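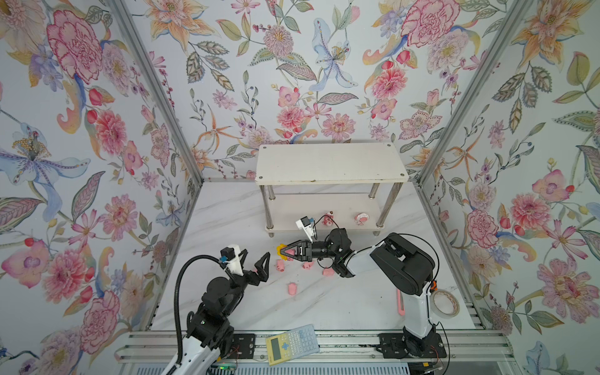
Search the catalogue Enter a keyword or item number Search Clear

About Plondis

Plondis supplies miniature figures, small toys and the furniture used to display them. We trade from a single unit on Kaplan Row in Malotport, where the stock, the workbenches and the packing room are on one floor. Our customers are collectors, gift shops, nurseries and people who dress shop windows. Most orders are small. A typical parcel holds a shelf and a bag of animals.

The business started 20 years ago as a repair bench for model railway scenery. Customers kept asking for loose animals to replace those lost from their layouts, and the animals outsold the repairs by the second winter. The repair bench closed and its drawers were relabelled. Some of the old labels are still underneath the new ones.

What we stock

The catalogue lists 3,014 items. Each has its own number, printed on the bag and on the front of the drawer. The number doesn't change if the supplier does, provided the replacement matches the original in size, colour and pose. If any of the three differs, the piece gets a new number and the old one is retired.

Figures are divided into farm animals, wild animals, seasonal and characters. Pigs are the largest group within farm animals and are sold singly or by the bag. Pink is the standard colour. Seasonal pieces are kept in stock all year, as window dressers tend to order well ahead, and red and white ones usually sell out before the others.

Food-shaped pieces and vehicles are listed under general miniatures. We don't sell blind bags, and we don't sell anything with a battery in it.

Shelves

Flumach is our own range of low display shelves. The two-tier version has an upper board and a lower board, both white, carried on metal legs. The top board is screwed down at the corners, and the screw heads are left exposed so that the shelf can be taken apart again with an ordinary screwdriver. We don't supply caps for them.

The lower board sits a short distance above the surface the shelf stands on. It is intended for figures that should stay in one place, and the space between the boards keeps most dust off them. The top board can be left clear or used for taller pieces. For a first arrangement we suggest two figures on the lower board, one near the middle and one to the side. Three or more in a straight row tend to look like a shop counter.

Shelves are sent flat with the legs detached. Stand the lower board on the bench, fit the legs, then place the top board and tighten each corner a little at a time. Fully tightening one corner first will pull the board out of line. The procedure is printed on the inside of the carton lid.

Backgrounds and surfaces

White shelves lose their outline against a white wall. We therefore keep a short list of patterned papers, mostly large florals: peonies, lilies and irises on a pale ground. A large print works better behind small objects than a small print does. With a small print, a pink pig and a pink bud end up the same size and the eye has to sort them out.

Papers are supplied in cut panels for the back and two sides of a display, with a margin for trimming at the corners. The pattern isn't matched across the corner joins. Matching is available to order and takes longer – customers who have done it themselves generally report one wasted panel.

For the base we recommend a smooth, light surface with a faint marble pattern. Figures slide on it without catching, crumbs and glitter wipe off, and the veining hides light scratches. Felt looks well for a week and then collects everything.
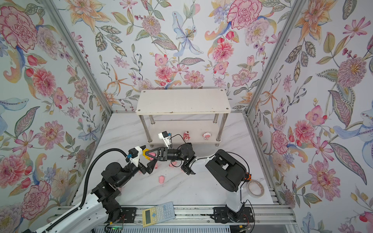
Can the lower board be used without the top one?

The lower board depends on the top board to keep the legs square, so the two should always be fitted together. If you need a single level, order the Flumach one-tier, which has shorter legs and a bracket underneath.

Checking and packing

Figures arrive from suppliers in mixed cartons of 1,000. They are tipped out on a bench in small lots, turned the right way up and checked for paint faults, missing ears and moulding seams. Pieces with a fault go into a seconds bin and are sold by weight from the counter. Seconds aren't sold by post.

Good pieces are bagged by item number. Small bags hold 20 and large bags hold 60, and the contents are weighed against a reference bag before sealing. A bag outside tolerance is opened and gone through by hand. Painted figures with fine detail are wrapped singly in tissue – the plain pigs are not.

Shelves travel in their own carton. If figures are ordered with a shelf, they are packed in a separate inner box, with card between that box and the boards. Loose figures were once packed in the gap between the boards to save space. The practice was stopped after a run of scratched tops.

Care

Wipe boards and legs with a damp cloth and dry them. Don't use solvent on the figures. Yellow and pale pink pieces fade first in direct sun and should be moved back from the window or rotated. Small figures aren't suitable for children under three.

Spare legs, screws and boards are held for every Flumach shelf made since the range began. Quote the number on the underside of the lower board when ordering. Older shelves were stamped on one leg instead, and the stamp may need cleaning before it can be read.

Visiting

The trade counter at Kaplan Row opens at 9 am and closes at 4 pm. It shuts for stocktaking in May. Collected orders should be checked against the packing slip at the counter, with the bags still sealed.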